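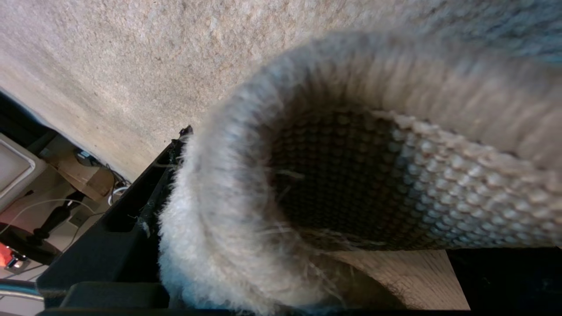 Clotilde Coste

Call for participants: home bakers' sourdough and rye study

Cludik invites applications from home bakers who wish to take part in a study of naturally leavened bread made in ordinary domestic kitchens. The study will open in September and will run for 4 months. Applications are welcome from anyone aged 18 or over who bakes at home at least twice a month, whatever their level of experience.

Background

Cludik is a small teaching and testing bakery with a reading room attached. Our published recipes have until now been tested in our own kitchen, on a stone-floored deck oven with steam. Correspondence from readers shows that results at home vary a good deal, particularly with doughs containing a high share of wholemeal rye. Gummy crumb, flat loaves and a crust that parts from the crumb are the complaints we receive most often.

Last year we invited readers to complete a short questionnaire and received 1,771 replies. The replies told us a great deal about equipment and habits, but they could not tell us how the same dough behaves in different kitchens. The present study is intended to fill that gap. Its findings will be used in the revised edition of our rye handbook, which Yannick Pruvost is editing.

What participants will be asked to do

Each participant will bake three formulas, known for the purposes of the study as Kavach, Patrício and Trarkero. Kavach is a mixed wheat and rye loaf baked free-standing. Patrício is a white wheat loaf with a long, cool second rise. Trarkero is a full rye tin loaf with a scald, left to rest for a day before it is cut.

Every formula is to be baked once a month for the length of the study. Participants may choose their own baking days. The interval between feeding the starter and mixing the dough is set out in the instructions and should be kept to as closely as domestic life permits.

For each bake, participants will be asked to:

— record the temperature of the flour, the water and the finished dough;
— note the times of mixing, shaping and baking;
— weigh the loaf before baking and again once it has cooled;
— cut the loaf across the middle and photograph the cut face beside a ruler, in daylight where possible;
— complete a one-page form on crust, crumb and flavour.

The form takes a few minutes. Loaves that go wrong are of as much interest to us as those that go well, and participants are asked to submit a form for every bake, including any that end up in the bin. Please do not repeat a bake in order to send us a better one.

Who may apply

We hope to recruit 300 households. Places will be allotted so as to include a fair spread of gas, electric and fan ovens, and of hard and soft water areas. Applicants with older or less reliable ovens are particularly encouraged to come forward, as are those who bake in small kitchens or in cold houses.

Participants must have the use of an oven that reaches 220C, a set of digital scales that reads to the gram, and a probe thermometer. A heavy lidded pot or a baking stone is helpful but not required. You will be asked on the application form which of these you own.

The study is not suitable for anyone with coeliac disease or an allergy to wheat, rye or barley, or for households in which flour dust would present a risk to another person. The Trarkero formula contains barley malt. None of the formulas contains nuts, milk or egg, but the flour is packed on premises where sesame is handled.

Professional bakers may apply but should say so. A small number of places has been set aside for them, and their results will be reported separately.

What we provide

Flour for all bakes will be supplied free of charge, from a single milling, and delivered at the start of the study with a second parcel halfway through. Participants will also receive a dried portion of the house starter with instructions for reviving it, a 900g loaf tin, and a printed logbook. The tin may be kept. No payment is made for taking part, and we regret that we are unable to contribute towards the cost of fuel.

An introductory evening will be held online at 7pm, shortly before the first bake, and a recording will be sent to those who cannot attend. Questions during the study will be answered by email, normally within two working days.

Use of your information

Names and addresses will be used for delivery and correspondence only and will be deleted when the study closes. Baking records will be kept under a number. Photographs of loaves may be reproduced in the handbook or on this site, without names, unless you ask us on the form not to use them. You may withdraw at any time without giving a reason, and we will ask whether the records already submitted may be kept.

How to apply

Application forms may be requested from the Cludik office by email or by post, or collected from the shop counter during opening hours. Please mark your request 'Home bakers' study'. The form asks for your address, the make and approximate age of your oven, the kinds of bread you usually bake and how often you bake them. A covering letter is not needed.

One application only will be accepted from each household. All applicants will be told the outcome, and those not offered a place may ask to be put on the reserve list. Enquiries about the formulas should be addressed to Yannick Pruvost. All other enquiries, including those concerning access, allergies or delivery, should be addressed to Clotilde Coste.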